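About Dranov

Dranov started in the back half of a bicycle shop on the Wedside end of town, with one secondhand arm, a space heater, and a lot of opinions about how robot software ought to feel to the people who have to live with it every day. We've moved twice since then (the heater came along), and there are more arms and a lot more coffee mugs, but the opinions are pretty much the same!

What we make

Our main product is Plernari, a planning and control package for robots that handle soft, floppy, uncooperative things. It takes in what the wrist camera sees, works out where a fabric might be held, and plans a motion you can read through and change before the arm moves. Quiambao, its smaller sibling, is the replay tool we wrote for ourselves and then kept getting asked for. You can scrub through a run, see what the planner was thinking at each step, and leave a note for whoever picks it up in the morning.

How we work

We test on cloth, mostly, and we keep 194 pieces of it in labeled drawers, from dish towels to baby clothes. Every release goes through 50 of them before we let it out the door, and yes, we do argue over which 50. Cloth never has the same shape twice, so a good deal of our week goes into grasp points, and into deciding how close the fingers should get before the planner commits to closing them.

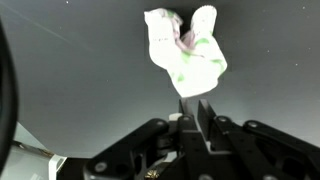 Come and see us

We open the lab to visitors 4 times a year, and we'd love to have you. Bring a piece of fabric you think will give Plernari trouble, and we'll put the kettle on.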